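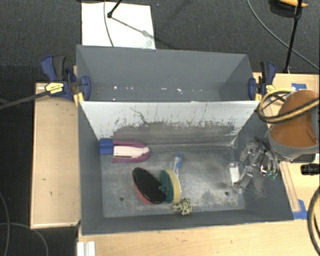
23 July 2021, bin picking, Retolside cell. Collected 81 grasp episodes for the Vellent set before lunch; 5 rejected for missing wrist force data. The scuffing on the divider and the chalky patches on the bin floor go in as they are, no repainting. Both bar clamps stay on for the next block so the bin pose matches the calibration.

Labels: Bratu wants failed closes kept as negatives. Agreed, but tag slips separately.

Open: the black oval with the red underside, tilted. Top grasp or edge grasp? Ask Cordeiro. Target is still 3,000.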